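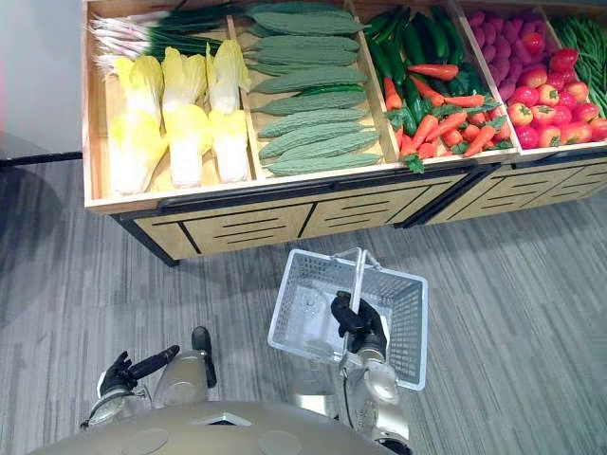

**Thread: Moving to Zistville, is the Wednesday market worth planning your life around?**

**turnipwidow**
We close on the house in January and the realtor mentioned the Wednesday market 4 times, which made me suspicious. Is it good, or is it one guy with squash?

**halfbushel**
It's good. It's also priced like the vegetables went to private school. Go after 2 p.m., when the leafy stuff gets marked down because it has started to give up.

**Betix_street_dan**
Disagree with the 2 p.m. advice. By then you're choosing between kale and regret. I get there when it opens and I'm home before the parking turns ugly.

**halfbushel**
You also pay full price for chard, Dan. We've discussed this.

**turnipwidow**
What about regular grocery stores? I'm coming from a town with a Tamenia on every corner, so my standards are low.

**oldgravelroad**
There's a Tamenia out by the highway. Onions and potatoes are fine there. Tomatoes are decorative. I tracked our produce spending for a year (don't ask, it was a long winter) and it came to $3,065 for two adults and a teenager who claims not to eat vegetables. Switching potatoes and carrots to Tamenia saved us $22 a month.

**Betix_street_dan**
You spent a year on a spreadsheet to learn that carrots are cheap.

**oldgravelroad**
And I'd do it again.

**pickle_tax**
Storage matters more than where you shop. Half of what people buy at the market dies in the crisper drawer. Wrap greens in a towel, keep onions away from potatoes, and leave tomatoes out of the fridge until they're ripe. My mother is 83 and still keeps carrots in a box of sand – hers last until spring and mine go rubbery in a week.

**halfbushel**
The onion and potato thing is overblown. Mine have shared a shelf for years and they're very happy together.

**pickle_tax**
Your potatoes have sprouts I could climb.

**turnipwidow**
Okay, side question. We have no pantry, so produce will be living out in the open. Is a round table like this one sensible for a kitchen, or will beets ruin it?

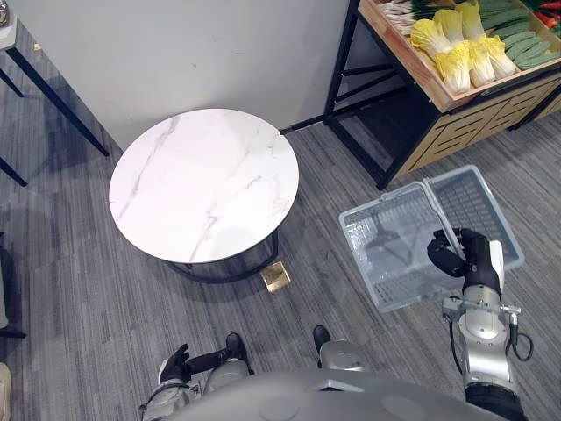

*Round, white marble-look top, black metal base*

**oldgravelroad**
If it's real marble, lemon juice will etch it and beets may stain it. If it's a lookalike, you can relax a little. Ask before you buy.

**pickle_tax**
Symonenko on the square sells secondhand butcher block. Ugly, heavy, beet-proof enough. Bring someone with a good back.

**Betix_street_dan**
Or buy fewer beets.

**turnipwidow**
Dan, I think we're going to be neighbors and I have concerns.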